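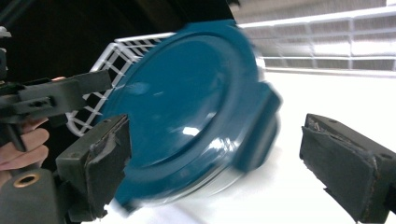 What is a write-back cache in a storage system?

It is a small, fast layer of memory or flash that accepts new data first, tells the program that the data has been saved, and copies it down to the slower disks a while later.

Write-back caching

Write-back caching (also called write-behind caching) is a way of handling saved data in computers, disk arrays and databases. When a program asks for something to be stored, the request lands in the cache, the program gets its answer right away, and the slow work of putting the data on its permanent home is left for a quieter moment. The usual alternative is write-through caching, in which the program has to wait until the permanent copy has been made as well.

Background

Disks have always been slow next to the processors they serve, and a good deal of the history of storage is really the history of people looking for pleasant ways to hide the wait. Reads were the easier half. If a block was asked for a moment ago, it will quite likely be asked for again, so keeping a copy close at hand does no harm to anyone. Writes are more delicate, because a copy that exists only in the cache may be the only good copy there is. Blocks in this state are called dirty, a slightly unkind word for what are usually the newest and most valuable blocks in the whole machine.

How it works

A write-back cache keeps a table of the blocks it holds, and each entry carries a mark saying whether the block is clean or dirty. A new write fills or replaces an entry and sets the mark. A background task, generally known as the flusher or destager, walks through the dirty entries and sends them down to disk, after which they are marked clean and may be thrown out whenever the room is needed.

Much of the benefit comes from the waiting itself. If a program updates the same block 100 times before the flusher gets to it, the disk sees a single write (a counter in a busy database is the classic case). The flusher can also sort its work, so that blocks that live next to each other on the disk go down together, and this is a great kindness to spinning drives, whose heads would otherwise be darting back and forth all day.

Most designs set a limit on how much of the cache may be dirty. Once it is reached, new writes are slowed to the speed of the disks underneath, and users who had been enjoying quick answers will notice a sudden change. This is often called the write cliff. Raising the limit puts the cliff farther off but makes it steeper when it does arrive, and leaves more to be copied down at shutdown.

Protecting the dirty blocks

Ordinary memory forgets everything when the power fails, so a write-back cache needs some form of protection if its promises are to be believed. Older disk controllers carried a battery that kept the memory alive for a few days. Later ones mostly use a capacitor, which holds just enough charge to copy the cache into flash. Larger systems keep a second copy of every dirty block in a partner controller, so that either one can fail without loss.

Batteries grow old, and many controllers drop back to write-through mode when theirs can no longer hold a charge. The system stays safe but becomes much slower, and more than one long afternoon has been spent hunting for a software fault before anyone thought to look at the controller's log.

Example: the Angate array

The Angate was a mid-sized disk array built at Pamness, with a mirrored write-back cache of 800 megabytes split into 13 regions. Each region had its own flusher, and a region that filled up could borrow space from a neighbor. Its management program, Mao, showed the dirty portion of each region as a simple bar. A later model, the Flesley, did away with the fixed regions and used one shared pool, which coped better when a single busy volume did most of the writing. In the maker's own mixed workload test, the Flesley finished in 389 seconds with write-back turned on.

Ordering and flushes

File systems and databases often depend on one write being safe before the next one begins. A cache that reorders its work could upset this, and so storage protocols include a flush command, which asks for everything accepted so far to be made permanent. A cache with protected memory may answer such a command at once, while one without protection has to empty itself first. Some cheaper drives have been known to answer early regardless, and database manuals tend to include a stern paragraph on the subject.

See also

Write-through cache
Cache replacement policy
Journaling file system
Nonvolatile memory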